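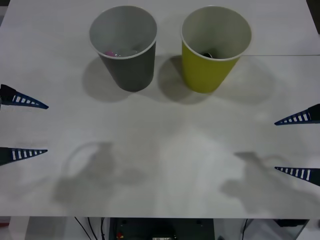
2021-10-17 – Walnut ink, batch 3

Back to the black walnut hulls. These are the ones I picked up under the tree at the Andedmont lot in August, when they were still green, and they've been sitting in the mesh bag on the porch turning black ever since. I weighed out 86 grams, broke them up with the mallet (wear gloves! my thumbs were brown for days after batch 1) and put them in the old enamel pot with enough rainwater to cover.

Simmered for 3 hours, lid tilted. I wanted to go longer but the smell was getting into everything, sort of wet leaves and tea, and I still had the lye soap curing on the shelf right next to it.

First dip test on the Lelari cotton paper was paler than I hoped, a kind of weak coffee. On the cheap printer paper it looked great, so go figure. I took the lid off and let it reduce until it coated the back of the spoon.

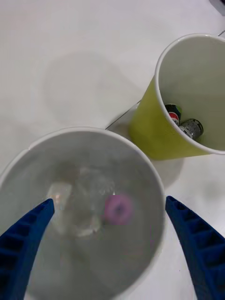
Second dip test was much better, a proper warm brown with a darker edge where it pools. That edge is what I've been after since the spring. I strained it through the paint filter first and then through an old T-shirt, and the T-shirt caught a lot of fine grit that the filter let right through. Skip the filter next time, or do it the other way around and see if the shirt lasts longer.

Recipe as it stands, copied into the front of the book too: hulls, rainwater, simmer, reduce, strain, then gum arabic while it's still warm. I used 2 teaspoons of the Akpan gum, the powdered kind, and it clumped like crazy. Should have made a paste with a little of the ink before tipping it in.

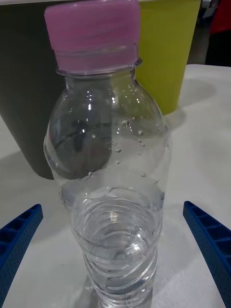 3 min read

Iron test next. I split off a small jar and added a splash of the rusty nail vinegar, and the color went from brown to nearly black while I stirred – love that part every time. It does bite the paper a bit. The strip from batch 2 has gone crisp along the heaviest lines, so I'm not putting iron in anything I plan to keep.

Pens: the Flalteck dip nib hates this ink. It blobs on the downstroke and then skips. The cheap reed pen I cut from the patch by the creek is lovely with it, nice and even, and I filled a whole page with nonsense just because it felt good. Brush is fine too.
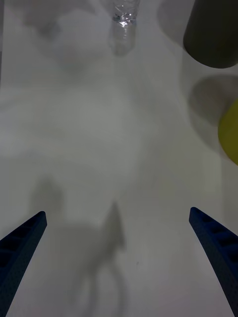 White tabletop.

Still to do: put a clove in each jar against mold (batch 1 grew fur). Tape the test strips to the south window with half of each one covered. Try a pinch more gum in the small jar and see if the nib behaves. Wash the T-shirt, or don't, it's kind of a nice color now.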